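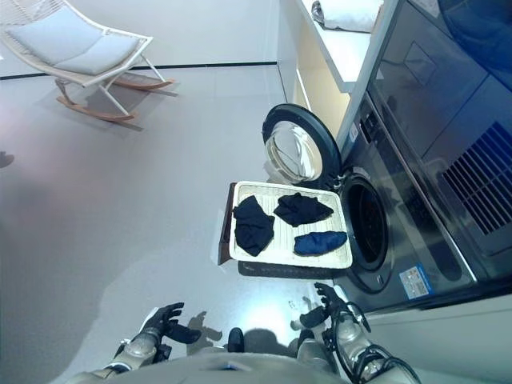

Filed under: Home, Laundry

I leave the washer door open between loads now. I used to shut it every time because I didn't like walking past it, and the rubber seal smelled bad by the end of every summer. I cleaned that seal with vinegar, then with baking soda, then with a cleaner from the grocery store, and the smell came back each time. My neighbor Pejman Nouri told me to leave the door alone and let the drum air out. I've done that since April and haven't bought any cleaner.

The trouble with an open door is that it needs room to swing, and the rocking chair was in the way. It used to sit closer to the machines, and I would bump the door into the rocker about once a week. I moved the chair over toward the white wall. There is still enough space to rock if you don't push hard.

People ask why I have a rocking chair next to the laundry at all. We bought it when we lived in the Colside apartment, and it was meant for the bedroom. When we moved here, the bedroom had carpet and the chair never felt right on it. The floor by the laundry is smooth and hard, so it went there on moving day and it stayed. It has a white metal frame and a light gray cushion that hangs over the back and covers the seat. The rockers are light brown. It's a Skerkby, or that's what the label under the cushion said before I cut it off.

I sit in it more than I expected to. I match socks there, and I read while I wait for the last ten minutes of a cycle, which on our washer can be a lot longer than ten minutes. My daughter Chala does her phone calls there because the signal is better on that side of the house. The cushion has held up fine. I take it off once a month, shake it outside and wipe down the metal. It can't go in the dryer. I did that once with the cushion from our old porch chair and the filling ended up in one corner.

The floor was the part I wasn't sure of. It's pale gray with a bit of a shine, and when we were choosing it I worried the rockers would leave marks. I put felt strips on the bottom of each one. The first set peeled off in a few weeks because I hadn't cleaned the wood first. The second set is still on. If you do this, wipe the rockers with rubbing alcohol and let them dry overnight before you stick anything down.

A shiny floor shows lint, so I sweep before I mop. Otherwise the lint turns to paste and dries along the black baseboard, and then you're down on your knees with an old toothbrush. I use plain warm water and a flat mop. Soap left a film.

For the washer itself, my routine is short. After the last load of the day I run a dry rag around the inside of the seal and pull back the fold at the bottom - that's where hair and coins collect. I wipe the glass too, or it gets a gray ring. Once a month I run it empty on hot. Every couple of months I clean out the drain filter, with a baking pan under it and a towel on the floor, and I always need the towel.

The white shelf is harder to keep up with. I want it clear so I can fold on it, and what happens is that things come out of pockets and stay there. I put a small basket in the hall closet for pocket things, and that has helped some. A folded towel or two can stay out.

I still want a hook for the hand-wash bag and a better place for the drying rack, which lives behind the bedroom door at the moment. I looked at a wall-mounted one from Clakov, but it needs 52 inches of clear wall and I would have to move the chair again. I'd rather keep the chair where it is. The hook I can do this weekend if I find the drill bits.

Posted Oct 5, 2023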